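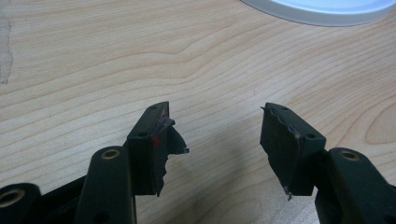 Riton home air monitor: six months in, and I still open the window by guesswork

Friday, April 22, 2022

I bought the Riton in October, when the office where I work part of the week told everyone to come back and my sister-in-law told everyone to get a carbon dioxide monitor. Her reasoning was sound enough. People breathe out carbon dioxide, the virus travels in what people breathe out, so a high reading in a room with company in it means you are sharing more air than you might like. Open something, the number falls, carry on with dinner.

That is the whole case for owning one of these, and I think it is a decent case. What I doubt is the rest of what gets printed on the box.

What it claims

The Riton says it "tells you when your air is safe." It can't. It measures carbon dioxide, temperature and humidity. It has no idea whether anyone in the room is infected, whether they are wearing a mask, or whether you have an air cleaner running in the corner. A good filter can take a lot out of the air and the carbon dioxide number won't budge, because filters don't remove it. An empty room where a sick person spent the afternoon can drift back to a nice low reading while you are still hanging up your coat. The leaflet gives this one sentence, on the back, under the part on recycling.

The app is worse. It turns the reading into a face. Green face, yellow face, red face. My mother, who is 81 and careful, took her mask off at a family lunch when she saw the green face. I would like whoever drew it to have been at that table.

Accuracy

I borrowed a second monitor to compare, a Flerkgate, from Matúš Pešek, who runs the heating and ventilation side at Sulthorpe, the community college where I teach evenings. It costs four times as much and looks like a garage door opener. I put both on the same bookshelf for 17 days and wrote down the numbers morning and night.

Most of the time they were within 50 parts per million of each other, and I have no complaint there. The trouble came higher up. With six of us in the living room and the windows shut, the Flerkgate climbed past 2000 and kept going. The Riton stopped at 1,800 and sat there for most of a movie. I thought it had frozen, but the temperature was still changing. The company's support desk told me the display is "smoothed for comfort." I asked what that meant and got the same sentence back with a different signature.

You could argue that by 1,800 you should have opened the window anyway. True. But I paid for a meter, and I would like it to keep metering.

It also reads high after a while if you never take it outside. There is a reset for this: leave it in fresh air for 20 minutes and hold the side button. Mine had crept up by around 200 by January, enough to turn a green face yellow in an empty kitchen. The app never reminded me. Matúš says all of them wander a bit and that I should do it once a month, so now I do, on the back steps, feeling foolish.

Battery and build

The box says 30 days. I get 4 if I leave it checking every minute, and close to three weeks if I let it check every half hour. Half-hourly is fine for a bedroom and useless for a classroom, where the whole group has come and gone between two readings. The stand is a bent piece of plastic that came off the first week and lives in a drawer. The screen is easy to read across a room, I'll give it that, and the charging port is the ordinary kind.

The alarm can't be turned down, only off. I had it go during a quiz.

What it was good for

It did change a few habits. I found out our bedroom with the door closed gets far stuffier by morning than the living room ever does, and a door left open a few inches fixes most of it. I found out the bus I take is bad when full and fine when the back windows are down. At the college, my own room turned out well ventilated and the staff lounge did not – I moved my lunch. When the winter wave came through and half my evening class was out, having a number to show the office got us a bigger room faster than my complaining had.

None of that proves I avoided catching anything. I had it in February anyway, mildly, probably from my nephew, probably in a car. The monitor was at home.

Alternatives

There is a newer model from Ní Chonaill that skips the faces altogether and just shows a graph. I have only handled it in the store, so I won't score it, but the graph is what I want and it is a few dollars less. The Flerkgate is the better instrument and I would buy it if I were fitting out a school. For one apartment it is a lot of money to be told to open a window.

If you already have the Riton, keep it, turn off the faces (Settings, then Display, then Numbers Only) and do the outdoor reset. If you don't have one, I'd wait for a sale.

Two and a half stars. It would have been three without the quiz.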